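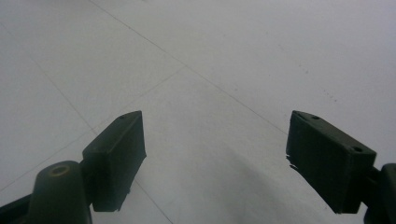

4. Preparing the tiled floor

Before you bring in the cabinet parts, the floor must be clean and level. Large square tiles look flat to the eye, but very often they are not. Please do this part without hurry.

4.1 Sweep the floor first, then vacuum along the grout lines. Small sand stays in the lines and will scratch the tile when you slide the base.

4.2 Wipe with clean water and a soft cloth. Do not use wax or oil soap. The felt feet of the Murkatwood base do not hold on a waxed floor.

4.3 Let the floor dry completely. In March, or in any cold month, leave it until the next day.

4.4 Lay a straight board over two tiles and look for light under it. Repeat in the other direction, and also from corner to corner of the tile. If one edge is higher than the next by more than 2 mm, choose another place or use the Hirano leveling feet (see section 6).

Note: Light scuffs on matte tile are not damage. Many of them go away with a damp cloth and a little baking soda. Rub softly and rinse after.

Caution: Never put acid cleaner on the grout. It becomes weak and comes out in crumbs.

5. Marking the position

5.1 Measure 90 mm from the wall and put a small piece of paper tape on the floor. Do the same at the other end of the wall.

5.2 Join the two pieces of tape with a string. Follow the string only. If your tiles are laid diagonally, the grout lines will not help you to find the straight direction.
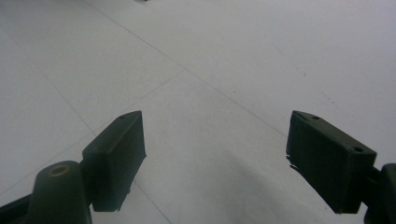 5.3 On a pale floor the white tape is difficult to see, so it is better to take blue or red. Press it with the thumb, and do not leave it longer than one week, or the glue stays on the tile.

5.4 Keep 100 cm of free floor in front of the string for opening the doors. Walk there once and check that no tile moves or sounds hollow under your foot. A hollow tile must be fixed before you continue to section 6.

Caution: Do not drag the base over the tape. Two persons should lift it and put it down slowly, back edge first.

Text: Kumiko Katayama. Checked by Laurinda Bastos, June 2021.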